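Calau worktop sealer, 48 days in

Bought in May for the kitchen, one bottle, did the whole run by the hob and the bit under the window.

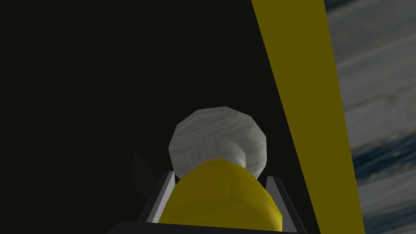 Putting it on

Easy enough. Wipe, wait 10 minutes, buff. Smells like nail varnish so open a window. Instructions are tiny, had to get Vaida to read them out. Cloth in the box is rubbish, sheds fluff everwhere, used an old tea towel.

How its holding up

Tea and beetroot wipe off fine. Turmeric doesn't. Left a ring by the kettle that took three goes with bicarb and is still a bit there. Lemon juice dulled one patch near the sink, did a second coat, better now.

Was using Drirnex before. Cheaper, but greasy for days and I was redoing it every month.

Bottle is 590 ml, I've used less than half. Cap leaks if you lay it down, found that out in the drawer.

Four stars. Would buy again if they sort the cap and the cloth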